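Comparing Two Hand Controllers for Picking Up Soft Household Objects
Student project report, robotics laboratory course, Volville
July 16, 2022

1. Background

Our project group worked this term with a robot that has two arms and a hand with several fingers on each arm. The course gave us a free choice of topic. We decided to study how the hand is controlled when the object is soft, because in the earlier exercises we used only hard blocks and cups. With a hard block the hand either holds or does not hold. A pillow is more difficult to judge. It changes its shape when the fingers close, and the hand can be full of cloth and still lose it a moment later.

We compared 2 controllers. The first one is called Dreririk and was written by students of the year before us. It closes all fingers with the same speed until they reach a fixed position. The second one is called Nnaji. It closes each finger separately and stops it when the motor current goes over a limit. The mechanical part is the same in both cases, and so are the cameras.

2. Task and setup

The task is to take a throw pillow from a sofa, lift it with both hands, hold it in the air in front of the seat, and put it back. One trial is one complete round. The arms follow a recorded path, so the only thing that changes between the controllers is the moment and the force of the closing. A trial is successful if the pillow stays in both hands during the whole path.

We used a cream sofa with loose pillows on it. For the tests we lifted only teal pillows. The color is easy to separate from the seat in the head camera, and our segmentation did not work well with the cream pillow against upholstery of almost the same tone. In the holding phase each hand pinches one side and the lower part of the pillow is free to hang.

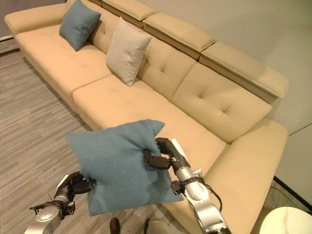

3. Cameras

3.1 Head camera

The head camera sees the sofa, the pillow and both arms together. We used it to find the pillow and to decide if a trial was successful. Its weak point is the contact between finger and cloth. When the fabric bunches at the sides, we can see that something is pressed, but it is hard to say how deep the fingers are in the cloth.

3.2 Wrist cameras

The wrist cameras look along the palm to the fingers. A large part of the picture is always taken by the housing of the hand, so we cut the upper area away before processing. What remains is small but useful. The silver joints of the fingers are bright points on black parts, and we could use them to estimate the bending — this was not in our first plan.

In the close views of the grasp it is important to see on which side of a fold each finger goes down. If the thumb and the fingers are on two sides of the same fold, the grasp has a good chance. If they press only on the top of the pillow, the cloth slides out when the arm goes up. 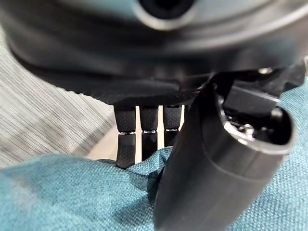
Figure 2. Wrist camera view: fingers and thumb on both sides of a fold in the teal fabric.

The thumb was a problem for the image processing. It is thick, it is near to the lens, and it covers part of the right finger. For this reason we measured the bending only on the fingers that were fully visible.

4. Results

We made 300 trials in total, half with each controller. Together they gave 169 successful rounds. Nnaji was better than Dreririk in every session, but the difference became smaller when the pillow was placed flat on the seat. In this position both controllers often closed on the top surface without catching a fold.

Dreririk had one advantage that we did not expect. Because it does not wait for the current signal, it is faster, and when the pillow stood upright in the corner of the sofa it worked nearly as well as the other one. Nnaji sometimes stopped a finger too early, when it touched the seat cushion and took this contact for the pillow.

We also saved 1,219 wrist images for the training of a small classifier with the name Hondivberg. It should answer only one question: is there cloth between the fingers or not. The images with cloth were easy to collect from the trials. For the other class we needed views with an open hand and only the floor or furniture behind it, and there we had much less variety in the beginning. We added views over the gray carpet, where the light and dark stripes confused the first version of the classifier. It took the stripes for folds. Shoes on the carpet were also a source of wrong answers, mainly dark ones near the fingertips.

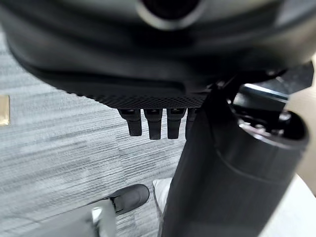 5. Discussion

We think the comparison is fair for this hand and this type of pillow, but it should not be extended to thin cloth such as towels. The current limit in Nnaji was found by trying, and it was set once for all fingers. A separate limit for the thumb would be better, because the thumb has more force and reaches the cloth from the other direction.

A second weak point is the judging of success. It was done by a person looking at the head camera recording. In some trials the pillow turned in the hands but did not fall, and we counted these as successful. Another group could decide differently and would get a lower number for both controllers.

6. Further work

The classifier is not connected to the controller yet. The next step is to run it after closing and before lifting, so that the hand can open and try again if there is no cloth between the fingers. We would also like to test the cream pillow after the segmentation is improved, and to move the start of the arm path a little higher, so that the fingers do not touch the seat first.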